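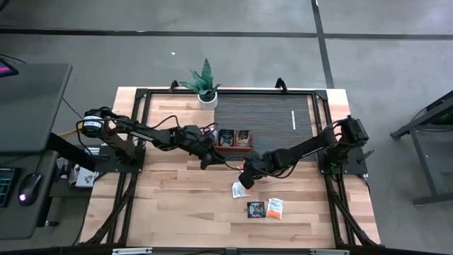
mossandmortar replied:
I'd oil it again before you do anything else. Butcher block drinks the stuff for the first year, and a houseplant on top of it means one careless watering and you've got a ring for life.

tansy_b wrote:
Oh, I was hoping someone would say oil and not varnish! I love how the strips go from cream to that reddish brown, and I don't want to put a shine on it. For anyone joining from the other thread, this is my potting and seed-sorting table. The plant lives at the back in its white pot, the dark ribbed mat goes down for the messy work, and the little wooden box and the packets stay within reach. I've got until January to settle the layout, then it's chillies and sweet peas and I won't see the wood again till spring.

Questions so far:
Does the plant stay on the table or go?
Is a ribbed mat daft for seeds?
What do you all keep in your box?

greenhouse_gil
Plant goes. Sorry! Lovely leaves, but those broad ones that flop outwards will be in your way every time you reach for a label. Mine went on a shelf at head height and I got back a good corner of bench.

tansy_b
But it makes me want to sit down there, Gil. That has to count for something.

Parsnip Wine
It counts for loads. Keep the plant. I've had one on my bench for years and I just turn the pot when a leaf gets nosy.

On the mat, yes, a bit daft, at least for small seed. Foxglove and lobelia go straight down the grooves and you'll be there with a paintbrush. Peas and beans don't care. I use a baking tray for anything finer than a radish.

greenhouse_gil
Agree on the tray, disagree on the plant. Fungus gnats. That's all I'll say.

mossandmortar
Gnats come from overwatering, Gil, and we've had this argument before.

For what it's worth I like a ribbed mat. Run it so the grooves point towards you and you can tip the whole thing into an envelope like a chute. I did 220 packets for the Mekville seed swap that way and lost hardly any. My oil is the Pristetti one, two thin coats, wipe it off after 30 minutes and leave the window open.

tansy_b
The chute idea is brilliant!! Trying it tonight. I only have some 30 varieties so it should be a doddle next to yours.

Clotis Road Plot 9
For the box: dibber, pencil, string, and a stub of candle for rubbing on plant labels so the pencil lasts. I kept packets in mine until I ran out of room, and now they live upright in an old Hoekstra biscuit tin, sorted by sowing month. Best thing I ever did. Sorting by name looks neat but you end up going through the lot every time.

Parsnip Wine
By name for me, always. I know what I want to sow, I just can't remember when I decided to sow it.

Clotis Road Plot 9
Well that's exactly what the month cards are for!

tansy_b
Right - plant stays for now (sorry Gil), tray for the tiny stuff, grooves towards me, and I'm going to try months with a coloured card between each. Does anyone put the second sowings in twice, or do you move the packet along once you've done the first lot?

Clotis Road Plot 9
Move it along. Lettuce goes round my tin all summer.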